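Filed under: Live Music, Festivals, Rambling

So I finally did a whole weekend at the Nodthorpe festival, after years of saying I would and then finding a wedding or a head cold to go to instead. Camping and everything! My back has opinions about the camping.

I went with Prakash Bangera, who has been going since it was one tent and a hot dog stand. He had a plan for every hour. I had a poncho and a bag of trail mix. The weekend ticket was 376 dollars once they piled the fees on (the fees, don't get me started), and there were 31 acts on the bill, of which I'd heard of maybe five.

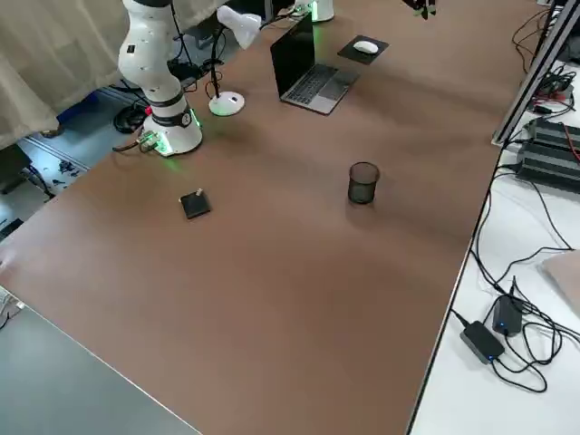

The first night belonged to Warrier. I only knew their slow songs, the ones that end up on everybody's rainy day playlist, and live they're so LOUD. Two drummers, a guy on baritone sax, and a singer who talked to us between songs like we were all squeezed into her kitchen. We got there early and stood by the left speaker — big mistake, my ears rang until breakfast.

Next day we skipped the main field for most of the afternoon and hung out at the small stage by the creek. It holds 300 people and there's shade, so I'd have stayed for anybody. We caught a folk trio whose name I never wrote down (sorry, folk trio, you were lovely) and then Sudheer Mathew, playing solo with a beat-up guitar and a loop pedal. He did one long song about his dad's truck and I cried a little into my lemonade. 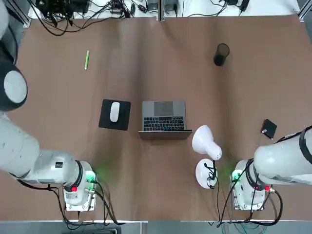
Then Zumamel closed things out and I danced for an hour and a half straight, which I haven't done since college. Prakash doesn't dance, he nods. He nodded very hard.

Food was fine, the lines were not. Get the dumplings, skip the pizza, and bring your own water bottle. Next time I'm renting a cot and buying real earplugs — and if they book Rodov like people keep saying, I'll be up front by noon.

Contact | Privacy | Back to top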